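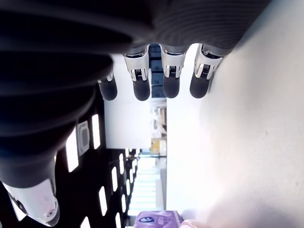
Table setting, Yvette Vachon argued in reply to the Narnitz study, is learned from the position of the plate, and all other items are placed relative to it. We tested this claim on 142 layouts.
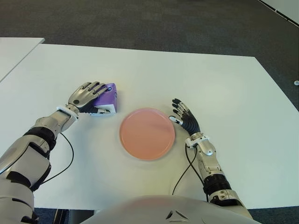 Layouts were coded by plate offset from the table center — rim color was ignored — and by distance to the nearest item. Items over 50 cm from the plate were excluded.

Figure 7. A round pink plate on a white tabletop, with a purple object beside it.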